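Midby Quiet Bathroom Fan, duct size 100 mm

Product group: Ventilation / Bathroom and toilet
Maker: Dredileo
Versions: Basic, Timer, Timer with humidity sensor
Warranty: 2 years

The Midby is a small wall or ceiling fan for bathrooms, shower rooms and separate toilets. We have sold it in our shop for a long time and it replaced the older Rundon model, which many of our customers still have at home. If you come to this page because your Rundon has become loud, please read also the part "Replacing a Rundon fan" further down, it will save you one trip to the store.

The fan is made for rooms where the air becomes humid for a short time, several times in a day. It is not made for kitchens. Grease from cooking goes into the bearing and the warranty does not cover this. For kitchens please look at our page with range hoods.
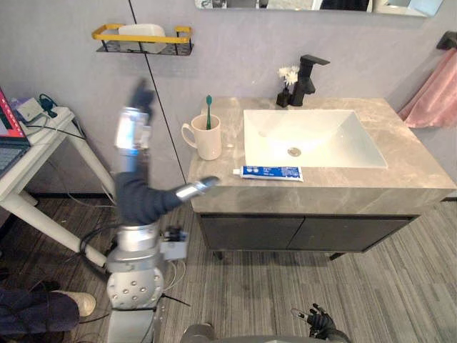

Choosing the right place is more important than choosing the strongest motor. The fan should be as far as possible from the door, so that the fresh air which comes in under the door must travel through the whole room before it leaves. When the fan sits directly over the door, it takes the air from the hallway and the humid corner stays humid. The best place is high on the wall near the shower or bathtub, but outside of the zone where water can splash on it. If your room has a vanity, as in the photo, and the mirror above it is always covered with fog, people often want to put the fan there. We advise against this. The fog on the mirror is only the first thing you notice, and the humidity comes from the shower. Put the fan close to the shower and the mirror will clear too, only some minutes later.

Three versions

Basic. The fan starts together with the light or with its own switch, and stops when you switch it off. This is enough for a separate toilet. In a room with a shower it is usually not enough, as most people leave the room and turn off the light when the air is still full of steam.

Timer. The fan continues to run after you turn off the light. The running time is set with a small screw under the front cover, from 2 minutes up. From the factory it is set to 8 minutes. For a family bathroom we recommend to turn it higher. The screw is soft plastic, so please use a small screwdriver and do not force it at the end of the range.

Timer with humidity sensor. The fan starts by itself when the air becomes humid and stops when the air is dry enough again. This is the version we sell the most, and it is the right one if you dry laundry in the bathroom. Please note that in a very humid summer the sensor can keep the fan running for many hours. This is not a defect. You can make the sensor less sensitive with the second screw, next to the timer screw.

All three versions have the same body and the same front cover, so the size of the hole is the same, and if you change your mind later you can use the same opening and the same duct. 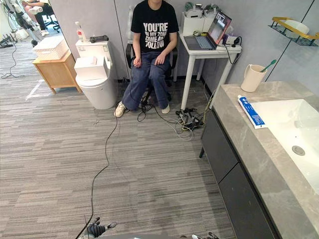

It is also possible to begin with the Basic version and connect it to a separate timer in the wall box. Some electricians prefer this solution, because the timer can be changed without opening the fan. Ask before you order, as not every wall timer works with such a small motor.

Technical data

Duct diameter: 100 mm
Motor speed: 1,832 rpm
Motor: ball bearing, with thermal protection
Backdraft flap: included
Mounting: wall or ceiling
Color of front cover: white
Cleaning: front cover comes off without tools
Screws and wall plugs: included
Cable: not included

How loud is it?

We are asked this more than anything else. The number on the box is measured in a laboratory, with a straight duct and the fan fixed on a heavy wall. In your home there will be a bend in the duct, and perhaps a thin wall made of gypsum board, and the sound will be different. In our own showroom the Midby is mounted on brick, and customers often ask us if it is switched on. On a thin wall you will hear it more. A strip of soft foam between the fan body and the wall helps a lot and costs almost nothing. Please do not fill the gap with hard mounting foam, because it carries the vibration into the wall and you will hear the fan in the next room also.

The old Rundon had a sleeve bearing, which was quiet when new and louder each winter. The Midby has a ball bearing. It makes a slightly different tone, a bit higher, and it stays like this for a long time.

Humidity and towels

A fan cannot do everything alone. A thick terry towel holds a lot of water after one shower, and this water must go somewhere. If the towel hangs in a pile on a hook, it dries slowly, it begins to smell, and the fan has to work longer. On a bar, with air reaching it from the front and from below, it dries much faster. Leave a gap between two towels if you have the space. When the bar is long, it is better to use its full length and to open the towel wide.

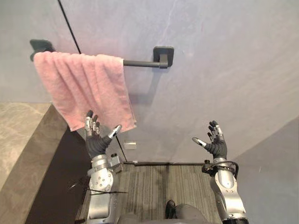

Terry-cloth towel folded over a wall-mounted bar.

We measured the difference at home, in a simple way and without claim to science. Our colleague Zane Org hung one bath towel on a hook and the same kind of towel on a bar, in the same bathroom, with the fan on the timer. In the evening the one on the bar could be used again. The one on the hook was still damp in the folds. After this she moved the hooks in her house to the hallway, for coats.

Keep the door closed while the fan is running, but be sure there is a gap under it. Without the gap the fan pulls against a closed box and moves almost no air. You can test this with one sheet of thin toilet paper: hold it against the front cover when the door is closed. If the paper falls, but stays on when you open the door, your gap is too small.

Replacing a Rundon fan

The opening in the wall is the same, the screw holes are not. The Midby holes are a little closer together. The front cover is large enough to hide the old holes, but fill them first, otherwise humid air can enter the wall through them. The cable comes in from the top left on the Rundon and from the bottom left on the Midby, so check that your cable is long enough before you remove the old fan. If it is too short, an electrician must extend it in a proper junction box.

Check the duct at this time too. In old ducts we have found birds' nests, pieces of plaster and once a complete dishcloth. A new fan on a blocked duct will disappoint you.

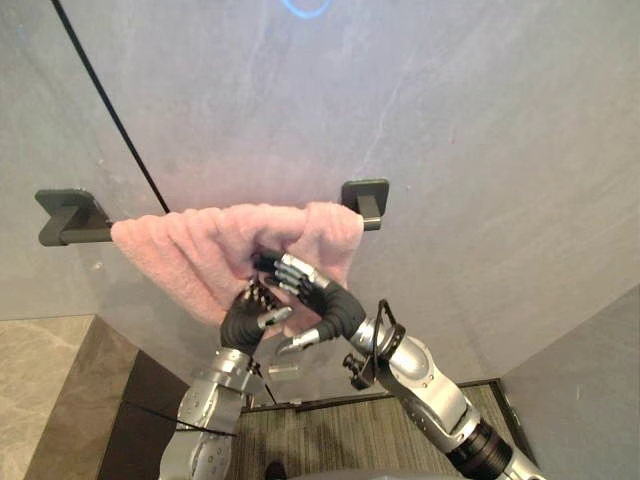 Wall-mounted towel bar with two square brackets.

Cleaning and care

Switch off the power at the breaker. Pull the front cover straight toward you and wash it in warm water with some dish soap. Wipe the blades with a damp cloth, never spray anything into the motor. Let the cover dry fully before you put it back. Two times in a year is enough in most homes – more often if you dry laundry or have a cat with long hair.

The backdraft flap opens with the air and closes by its own weight. If it rattles when there is strong wind, it has probably collected dust on the hinge. Clean the hinge with a dry brush and do not use oil, oil catches more dust.

Ordering and pickup

The Timer and the sensor version are normally in stock. The Basic version is ordered from Dredileo when you pay for it, and the waiting time is longer in June because their factory closes for a part of the month. Pickup is at our store at Krūmiņa, side entrance, until six in the evening. Please bring the order number.

Returns are accepted if the fan was not mounted and all screws are in the bag. Spare front covers and flaps are sold separately, ask at the counter or write to us with the version name from the label inside the fan.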